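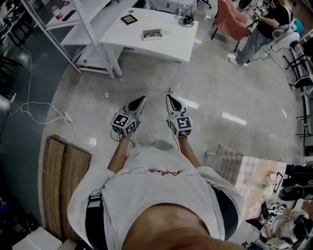
Luana Amaral wrote in to ask why her tile still shows streaks near the windows after two passes with Floltura at the strength printed on the bottle. The printed strength is for the first cleaning after installation. For weekly mopping it leaves too much product on the surface, and the excess shows up as streaks under strong light. See "How much do I use?"

Floltura Tile Cleaner: Frequently Asked Questions

What is Floltura for?
Floltura is a neutral cleaner for glazed and polished tile. It contains no wax and no sealer. It does not add shine. It removes light soil and old soap film so that the factory finish shows.

Can I use it on natural stone?
Yes on sealed granite. Test an area behind a door first. We do not recommend it on unsealed marble or limestone, which take up liquid quickly and should be cleaned with Fatis Stone.

How much do I use?
Weekly mopping: 5 ml per liter of water.
First cleaning after installation: 40 ml per liter of water.
Use a measuring cup. The cap is not a measure, and its size changed when we moved to the new bottle in September.

Does the water temperature matter?
Lukewarm is best. Very hot water dries before the mop comes back over it and leaves lap marks. Cold water works but dissolves the concentrate more slowly - stir for a minute before starting.

Do I have to rinse?
Not at the weekly strength. At the first-cleaning strength, rinse twice with clear water and change the water between rinses.

How large an area does one bottle cover?
At the weekly strength, one bottle covers roughly 154 square meters on smooth tile. Textured tile holds more liquid and will use more.

My grout turned darker. Is it damaged?
Wet grout is darker than dry grout. Wait nine hours with the windows open. If it is still dark, the grout is probably unsealed and has taken in dirty water. Scrub with a nylon brush and the weekly solution, pick up the liquid with a dry cloth, and let the joint dry fully before sealing.

Which mop should I use?
A flat microfiber pad, wrung until it no longer drips. String mops put down too much water. Wash pads without fabric softener, as the residue transfers to the floor and causes the same streaks as overdosing.

Can I mix it with bleach or vinegar?
No. Do not mix it with any other product. Vinegar will also etch cement grout over time, with or without our cleaner.

What is the difference between Floltura and Lavham?
Lavham is an alkaline degreaser for kitchens and garages. It must be rinsed every time. The two can be used on the same floor on different days.

Where can I get refills?
The Brandão counter fills clean, empty Floltura bottles until 5 p.m. Other containers are not accepted - the safety label has to stay with the product.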